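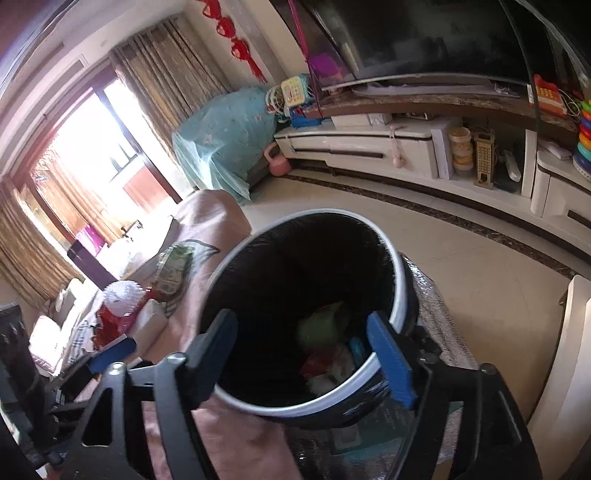
A lined living room bin with a little household waste in it.

Call for participants: Household Waste Diary

Divgate is looking for 100 households to keep a diary of what they throw away during September. The results will be used to plan collection routes and bin sizes for the Jodar district.

What you will do
Weigh each bag before it leaves your home and write down the weight, the room it came from and the main contents. We supply a hanging scale and a printed diary. Most entries take 2 minutes. Please don't change how you shop, cook or sort — we need ordinary weeks, including messy ones.

Who can take part
You must be 18 or older and live in Jodar for the whole month. Renters and owners are both welcome, and so are people living alone. We are short of households in apartment buildings without an elevator. Only one person per address can sign up. Homes that run a business from the same address can't be included this time.

Payment
Each household receives a $100 grocery card once the diary and scale are returned. Partly filled diaries are paid by the week.

Privacy
Diaries carry a number in place of your name. Nobody from the study will open your bags.

How to apply
Pick up a form at the Clurkico building, front desk, before 5 p.m., or call extension 2343 and ask for Mircea Dumitrescu. Questions about payment go to Radu Moldovan, extension 1576. Applicants will hear from us by phone either way.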